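Handout 4: Choosing and Judging a Work Surface
09/06/2025

Bring this to the workshop along with your notes on Handout 3. We will not go over the reading again.

## What the catalogs claim

Every catalog in this trade says its gray top is "maintenance free." I have yet to meet one that was. Urwood says it about a board with a printed face, Kodberg says it about a painted one, and the two age very differently. Treat the phrase as decoration and look for these instead:

- what the face is made of, and how thick it is
- what the core is, and whether the edges are sealed
- which cleaners void the warranty (often in a footnote)

If a seller can't answer the second point, assume the edges are raw.

## Why gray, and is it a good idea?

The usual argument is that a mid-gray matte top hides wear. It does, and I'm not convinced that counts in its favor. A surface that hides scratches also hides crumbs, glue, metal dust and the thin film left by a dirty rag. Students wipe a white bench until it looks clean. They wipe a speckled gray one twice and leave.
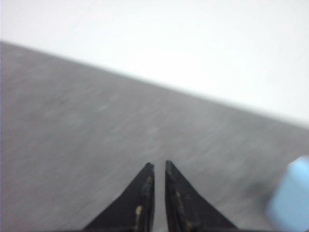

There is a fair case on the other side. Gloss white throws light back at you, and after a long afternoon under ceiling tubes people complain of tired eyes. A dull gray is easier to sit over, and small pale parts show up well on it. Dark parts show up less well than the brochures suggest. Try your own parts on a sample before you believe anyone, me included.

## The rub test

Rundum advertises a top rated to 3000 rubs. Ask: rubs with what, under what load, and who was counting? A dry cotton pad tells you very little about a gritty sponge. In our own test you will do 200 strokes with a damp scouring pad on one half of a sample, then compare the halves under a lamp held low to the side. Light from straight overhead flatters everything.

Write down what you see before you talk to your partner. Last January half the group changed their answers after hearing somebody else's.

## For next time

1. Read the Rathnayake leaflet, 2 pages, and mark each claim that could be checked in this room.
2. Pick one claim and write out how you would check it.
3. Bring a cloth you don't mind ruining.

Samples go back in the rack in room 2088, face to face, with paper between them.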